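Fiifi Amoah has a rule about sleeves, and he had told me what it was before I'd even got my coat off. You never start a take with a sleeve tucked underneath where you can't get at it, unless the sheet says so. "And if the sheet says so, you write it down," he added, and put the kettle on.

I'd come to talk to him about the handbook. If you follow this sort of thing you may have seen it passed around - it's 81 pages long, it's called the Layug rules after the project it was written for, and it sets out how people should behave when they're showing a robot how to do a job by hand. I'd read most of it on the train and I have to say I laughed more than I expected to (there is a whole page on jewellery).

Fiifi wrote the first version with Wumpini Zakaria, who had come over from Protholm, where she used to check weighing machines. He says she was the strict one. "I would write 'try to move smoothly' and she would send it back with one word, which was 'how?' So we went round again. In the end we wrote that you close the grip, you wait, you lift. Anybody can check that."

I asked him what went wrong before there were any rules and he was very cheerful about it. They had 473 takes of people folding clothes, done over a fortnight, and when the two of them sat down and watched the lot they kept 207. People talked to each other and forgot which step they were on. One man folded beautifully but flicked the cloth with his wrist at the end, every single time, like somebody working in a shop. "Lovely to watch," said Fiifi. "But I don't want a robot arm learning to flick."

So the first real rule they agreed on was about speed, and it surprised me, as I'd assumed slow was good. It isn't, or it isn't always. If you go very slowly, he explained, you start to dither, and the dithering gets recorded along with everything else. The handbook asks for the pace you'd use at home with nobody waiting for you. You may stop to think before you begin. You may not stop to think halfway across the table.

"People argue with me about that one," he said. "Tetteh Akpalu still argues with me about it, and he's been doing this as long as I have." 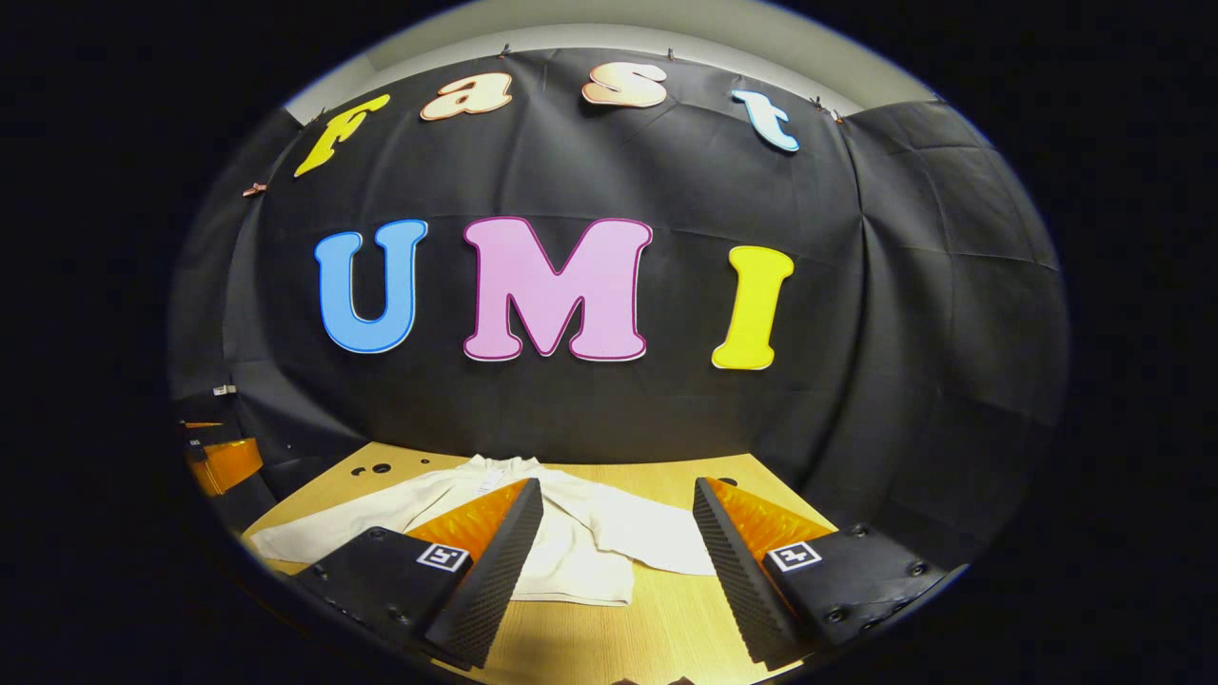 Then there's the business of mistakes, which I think is the best chapter. If you drop the cloth, you pick it up and carry on, and you mark the take as a recovery. You don't throw it away and you don't pretend it was clean. Wumpini fought hard for that. Her view was that a machine in somebody's house is going to drop things, so it had better have seen a few people drop things and cope. Fiifi was against it for months. He came round in December, after a long phone call that he wouldn't tell me much about!

The handbook is firm on the dull bits too. Both fingers get looked over before each session, pads and markers, and if a marker is scratched or peeling you stop and change it. The garment is put down differently each time, never smoothed out first. There must be no faces in view, and no post or paperwork with a name on it. Whoever is holding the gripper can ask for a take to be wiped, that same day, without saying why.

I wondered whether anybody outside the project used it. He said a group at Ulen had asked for a copy and sent it back with a great many notes in the margin, some of them rude, and that he'd taken on most of the rude ones. Version 2 is nearly finished. The jewellery page has been cut down to a paragraph and there's a new section on wiping the lenses, written by Fuseini Alhassan.

Before I left I had a go myself, with one of his tea towels on the kitchen table and a pair of salad tongs. I closed, I waited, I lifted. Fiifi said I'd have to mark it as a recovery.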